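Budget thread for the bin picking cell, 2026-05-08. Prices are in, so I'm writing down where we landed.

1/ The arm is already paid for. What we need this year is grippers, spare cables and bins.

2/ Kosmont quoted $2,715 for a second gripper. Jilteo came in lower but wants 10 weeks. We're going with Kosmont.

3/ Cables wear out before anything else. I put in for 2 full sets. In April we had none on the shelf and lost 7 days.

4/ Bins are cheap. Clamps too. Buy extra of both and stop arguing about it.
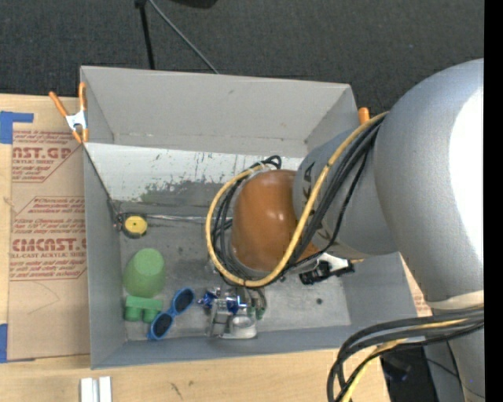
5/ Vision upgrade moves to next year. If Dobson drops their price before then, I'll look at it again. Order goes out once the shipping quote comes back.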